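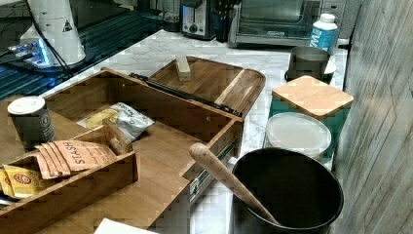 Caja de almacenaje de sobremesa Warkel

Ficha de producto — menaje y organización para zonas de café y comedor

La caja Warkel está concebida para reunir en un único punto de la encimera los artículos de consumo diario que suelen quedar dispersos: infusiones en sobre, aperitivos en bolsa y botes de tamaño medio. Se suministra montada, con tapa abatible y acabado de bambú en tono miel, y se destina tanto a cocinas domésticas como a salas de descanso, recepciones y pequeños alojamientos.

Características generales

La tapa de madera se une al cuerpo mediante una bisagra continua de metal negro y se levanta con un tirador rectangular, también de madera. El canto ligeramente redondeado facilita la limpieza con paño. Una vez abierta, la tapa se inclina hacia atrás, por lo que conviene reservar espacio libre entre la caja y los aparatos situados al fondo de la encimera. Si hay una tostadora u otro aparato que desprenda calor, la caja debe colocarse de modo que la tapa no llegue a apoyarse en él.

El acabado claro se integra sin dificultad en encimeras de aspecto marmóreo, en superficies lisas de un solo color y en muebles auxiliares de madera.

Organización del interior

El interior admite una bandeja de madera de paredes bajas, que se coloca en la parte delantera. Su altura reducida permite disponer los sobres de té de pie, apoyados unos en otros como fichas de archivo, y leer la variedad sin vaciar el contenido. Es la disposición adoptada en la fotografía de cabecera para los sobres STASH de color naranja pálido. Los sobres de otras marcas pueden guardarse en la misma bandeja, de pie o tumbados.

El espacio restante queda libre para piezas de mayor volumen. Se recomienda situar las bolsas de aperitivos junto a la pared posterior y los botes cilíndricos en un lateral, donde no obstaculicen el acceso a la bandeja. Antes de cerrar debe comprobarse que ningún envase sobresalga del borde, ya que la presión repetida sobre la tapa puede desalinear la bisagra.

La caja no es hermética. Las bolsas abiertas deben cerrarse con pinza y los productos a granel conservarse en un bote con tapa propia.

Contenido del suministro

1 caja Warkel con tapa y tirador montados
1 bandeja interior de madera
2 topes adhesivos de repuesto para la tapa
1 hoja de instrucciones y mantenimiento

Los alimentos, las infusiones, los botes y los aparatos que aparecen en la fotografía no forman parte del suministro.

Colocación

La caja debe apoyarse por completo sobre una superficie seca, nivelada y estable. No debe colocarse sobre placas de cocción ni sobre superficies de vidrio que alcancen temperaturas elevadas, aunque se encuentren apagadas en el momento de la instalación. Los cables de los aparatos próximos se conducirán por detrás o por un lateral, sin cruzar el recorrido de la tapa.

Limpieza y mantenimiento

Limpie el exterior con un paño ligeramente humedecido y seque a continuación. No utilice estropajos, lejía ni productos con disolventes. La bandeja se extrae a mano, sin herramientas, y puede sacudirse para retirar restos de té. Ni la caja ni la bandeja son aptas para lavavajillas.

Para conservar el tono de la madera puede aplicarse aceite mineral de uso alimentario en capa fina, únicamente por el exterior, dejando la tapa abierta hasta su completo secado. La bisagra no requiere engrase. En caso de holgura, apriete los tornillos con destornillador manual — nunca eléctrico.

Pedidos para entidades

Hotton distribuye la caja Warkel a centros de trabajo, residencias y establecimientos hoteleros. Las solicitudes de 80 unidades o más se tramitan por presupuesto y admiten el grabado del nombre de la entidad en la tapa. Dicho grabado no es reversible, por lo que se remite una prueba por escrito que el cliente debe aprobar antes de la fabricación. Los pedidos cursados en abril pueden experimentar demoras por inventario.

Referencia de catálogo: Warkel 1079
Atención a entidades: Hauwa Bashir
Recambios y garantía: Boris Petek

Garantía

El producto cuenta con una garantía comercial de 2 años frente a defectos de fabricación en el cuerpo, la tapa y la bisagra, sin perjuicio de los derechos que la ley reconoce al consumidor. Quedan excluidas las variaciones naturales de veta y tono, las manchas de líquidos y los daños por exposición al calor. Para tramitar una incidencia, el cliente deberá aportar el justificante de compra y una fotografía de la pieza afectada. La bandeja interior puede adquirirse por separado como recambio.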